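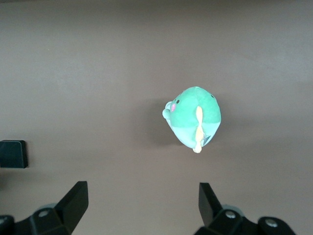

*Hina Dogar*

We are looking for people to come and teach our robots for a few weeks, and I'd like to tell you properly what the work is like before you decide whether to write to us.

I run the demonstration sessions at Vondaron. Our arms learn from people: somebody sits at the controls, moves the arms through a task from start to finish, and the recording of that goes into the training set for a project we call Tratetora. This round is all about ordinary desk things and a soft toy or two, moved from one spot to another or put in order on a table. If you can picture yourself doing that patiently on a Wednesday afternoon, with a cup of tea waiting for you in the kitchen (no drinks at the bench, please), then do read on.

## What you would be doing

You'd guide both arms by remote control for most of the session, using a pair of hand-held controllers. On some days we switch to moving an arm by hand, which feels odd for the first ten minutes and then rather pleasant. You'll get a card with the task on it, you do the task, you press the pedal to save it, and you set the table out again for the next go. If a go turns out badly you mark it as such and carry on — we keep those as well, and you won't be told off for them.

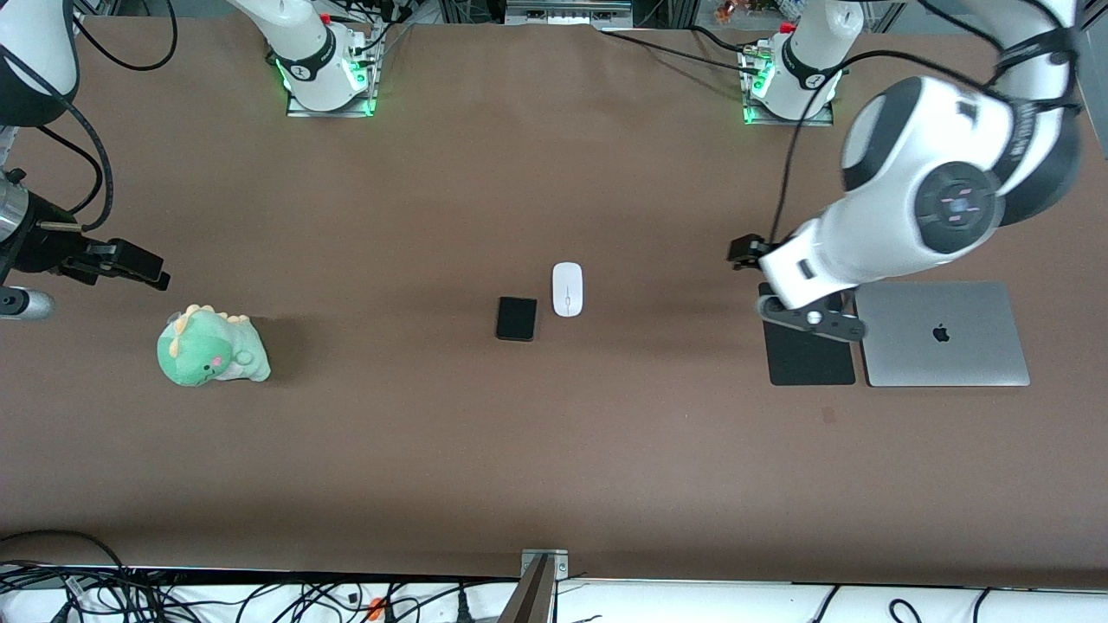
*Both arms over the work table, with the dinosaur, phone, mouse, mouse pad and laptop set out.*

We ask each person for 300 saved demonstrations over the whole placement. That sounds a great deal, I know, but my own first batch came to 316 and I was slow and chatted all the way through it. Sessions last 60 minutes, with a proper break before the next one, and you would do no more than three in a day.

## Who we'd like to hear from

You don't need a degree or any experience with robots, and I'd be very glad to hear from people who have never been near one. Steady hands help, and so does being the sort of person who doesn't mind doing a small thing again, a little differently each time. We do want left-handers! Most of our recordings so far were made by right-handed people and I suspect it shows.

You must be 18 or over and able to sit or stand at a bench for an hour. If you would need the chair, the controllers or the hours arranged differently, say so in your message and we'll sort it out before you come.

## Dates, pay and so on

- Placements run through July, and there are 6 places
- Training is paid at the same rate as the sessions
- Travel within the city is paid back, so keep your tickets
- The lab is on the ground floor of the Drondard building, step-free from the Mohmand Street side

## How to apply

Send me a few lines about yourself, with the days you could manage and which hand you write with. A CV is fine if you have one handy, but I don't need it. I'll invite people in for a short try at the controls — it is paid too — and you can ask me anything you like while you're there.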